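Oiling a pale desk top – worth doing or leave it alone?

vandside_kit
Posted May 1, 2026
Hello all, hoping for a bit of friendly advice. I picked up a second-hand desk in April, a lovely pale thing, and I've been fretting ever since over whether to put anything on it. My aunt swears by beeswax, the chap at Olik paints told me to use hard wax oil and nothing else, and my other half would like me to stop talking about it altogether! I've got a half tin of Altow clear oil left over from the kitchen shelves. Would two thin coats be enough, and will it turn everything orange?

teapot_and_twine
Welcome, Kit! First thing, please make sure it's real wood all the way through. Plenty of pale tops have a printed or sealed face, and oil will only sit on those and go sticky – I learned that on a sideboard and spent a whole bank holiday wiping it off again. Put a drop of water somewhere out of sight and see if it soaks in. If it beads up, wash it with a soft cloth and be happy.

marlpit
Agree on the water test, not on leaving it if it passes. Bare pale wood picks up every mug ring going. I'd go over it with 400 grit, very lightly, then oil. Mine has had nine years of family breakfasts and still looks decent.

hobbin_lane
I'm going to disagree with marlpit, kindly meant. 400 is too fine to start with if there's old polish on there, you'd be rubbing away until Christmas. And clear oil always warms the colour a bit. If you love it pale, do as I do and leave it be. Some of ours: 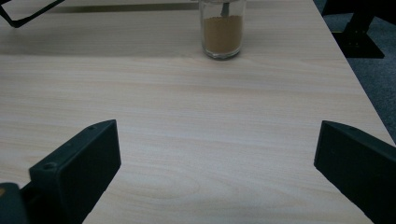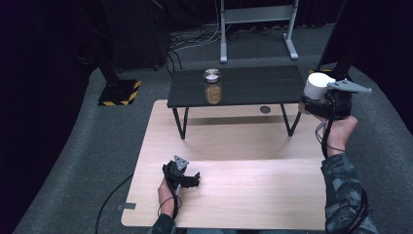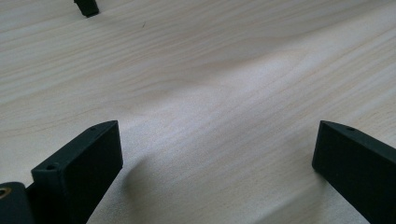

Pale tops with the grain showing, there's a jar in the first two

marlpit
Fair point about old polish, I was picturing a bare top. Start with 80 if it's really thick, but for heaven's sake not on a veneer, you'll be through it before the kettle boils.

teapot_and_twine
Oh please don't go near it with 80 until you know what it is!

vandside_kit
Thank you, all of you. Water test tonight then, and the Altow stays in the cupboard for now. Does it matter which side I try it on? The underneath looks a bit rougher than the top.

hobbin_lane
Try a back corner on the top, the underneath may never have been finished.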